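Ticket: Prurnau eval / sim success rate way over real arm
Status: open, waiting on rerun
Component: Skarkalitz scene pack, pick and place tasks

Problem: policy trained on 2,000 sim episodes gets nearly the same score no matter which checkpoint we load. Real arm ranks the same checkpoints very differently. Whole point of the method is that sim ranking predicts real ranking, so this blocks the results table.

Tried so far:
- reran with 10 seeds per checkpoint, no change
- swapped the physics step back to the old value, no change
- checked the action scaling against the Farah config, matches

Next guess was the object resets. Dumped the wrist and overhead views at step 0 for the banana task and went through them by hand.
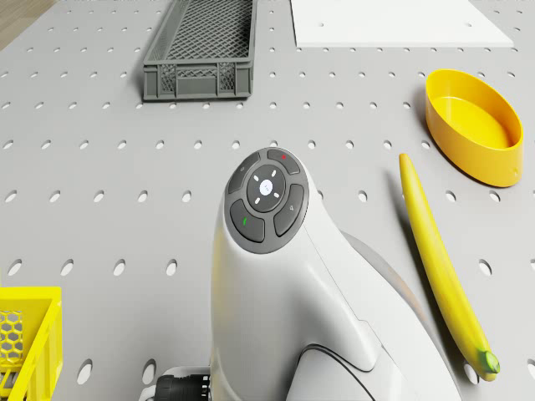 Start poses come out identical across seeds. Seed gets passed to the policy sampler but never reaches the reset function, so all 252 eval rollouts began from one layout. Explains the flat scores, I think. A weak checkpoint can memorize one layout just fine.

Patched locally: seed now goes to reset, banana and bowl positions both jittered, baskets left fixed. Camera pose untouched for now, dont want two changes in one run.

Quick check with 6 rollouts per checkpoint: scores spread out, the early checkpoint drops the most. Too few to say anything about rank correlation yet.

Still to do:
- full rerun on Gekside, queue is slow until evening
- old numbers in the draft need to come out, pls dont cite them
- add a test that fails if two seeds give the same start pose

Leaving this open untill the rerun is back. Will attach the new ranking plot next to the real arm one.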